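**Dish tub** (also *wash tub*, *bus tub*, or simply *tub*)

A dish tub is an open plastic basin used to gather, carry, soak, or put away cups and other tableware. It belongs to the same family as the dishpan, though a dishpan usually spends its life in the sink and a tub tends to wander all over the house. It is most often seen with two companions: the mug, which is the thing most likely to end up in it, and the drying mat, which goes underneath and saves the table from drips and scratches.

## Shape and material

Most household tubs are rectangular, with rounded corners that are easy to wipe out and a thick rolled rim that keeps the walls from bowing when the tub is full. A small handle is usually molded into each short end. White and cream are the old standbys, and they do show their age — a tub that has been slid in and out of a cupboard for years picks up gray scuffs along its outer walls, and the rim may yellow a little. None of this does any harm, and a paste of baking soda will take off a good part of it.
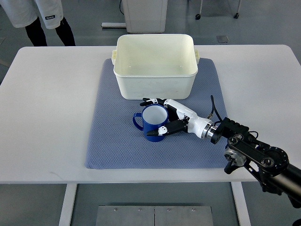

Hoani, writing in the page comments, asks whether a scuffed tub is still fit for clean cups or ought to be moved out to the garage. The usual answer is that scuffs on the outside don't matter at all, while deep scratches on the inside floor can hold grease and deserve a good scrub before anything clean goes in. A tub with a crack in it is best retired to the garden, where it can carry weeds quite happily for a long time yet.

## The mat underneath

Drying mats come in many weaves, and the diamond, waffle, and honeycomb patterns are among the best loved. The small raised ridges let a bit of air move under whatever is standing on them, and the dips between give water somewhere to go. A padded mat also softens the landing when a mug is set down in a hurry, which anyone who has shared a kitchen with late sleepers will appreciate.

A mat should be big enough to hold the tub at the back and still leave some working room in front. That front part is where cups stand while they wait their turn, and it is surprising how much calmer the job feels when there is a proper place for waiting. If the mat is too small, the cups drift onto the bare table and the whole point of the thing is lost.
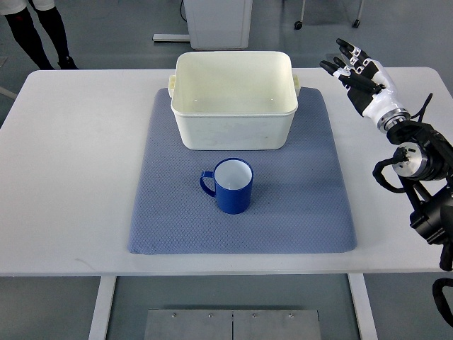

Quilted mats can generally be washed with the kitchen towels, though it is wise to read the label first and to leave out the fabric softener, as it makes the cloth slower to drink up water. Hang the mat over a rail or the back of a chair until it is dry all the way through. A mat folded away damp will let everyone know about it by the end of the week.

## Mugs in the tub

Nearly any mug can go in a tub, but they don't all ask for the same care. Glossy ceramic mugs are sturdy enough in daily use and chip mainly at the lip and the handle, so they like a little elbow room. Enamel mugs, the white sort with a dark blue rim being the best known, are made of metal under a glassy coat. They won't shatter, but a hard knock can flake the coating, and bare metal will rust if it is left wet.

There is a gentle, long-running disagreement about whether mugs should stand upright or upside down. Upright suits a tub that is being used to carry dirty cups, for the plain reason that the last inch of coffee stays where it is. Upside down suits clean ones that are going into storage, as it keeps the dust out. For drying, many people tip the mug over on the mat first and move it to the tub later on. 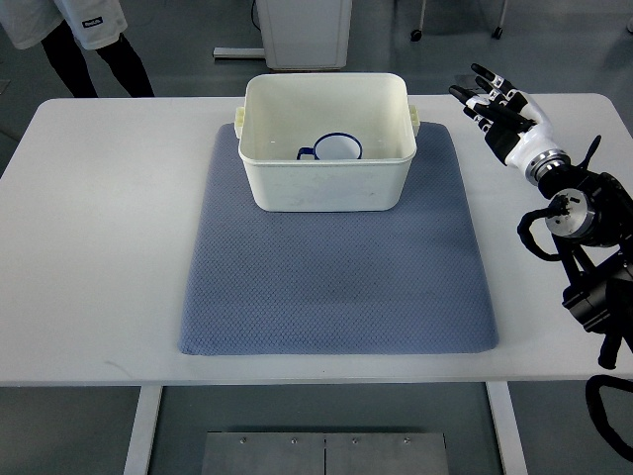

Handles are worth a thought too. When they all point the same way, the mugs sit closer together and each one can be lifted out without hooking its neighbor. Starting at one end of the tub and working toward the other keeps things tidy, and heavier pieces should go in early so that they rest on the floor of the tub and not on top of something thin.

## Carrying and storing

A full tub of stoneware is heavier than it looks. Take hold of both handles, keep it close to the body, and make two trips if there is any doubt. Empty tubs of the same size will nest, though a pair stacked tightly while wet can stick together in a most stubborn way. A dry dish towel laid between them takes care of that.

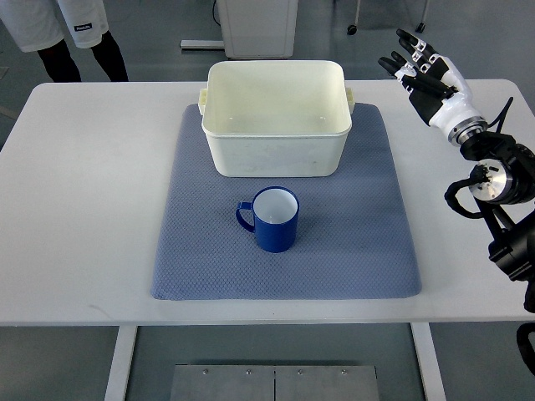

In a small kitchen, the tub often earns its shelf space by doing other work between meals. It can hold potatoes, carry picnic things out to the yard, or catch the odds and ends from a drawer that is being cleaned. It is sensible to keep one tub for food and dishes and another for everything else, with a strip of tape on the end to tell them apart.

## See also

- Dishpan
- Drying rack
- Enamelware
- Tea towel

*Last revised February 2020*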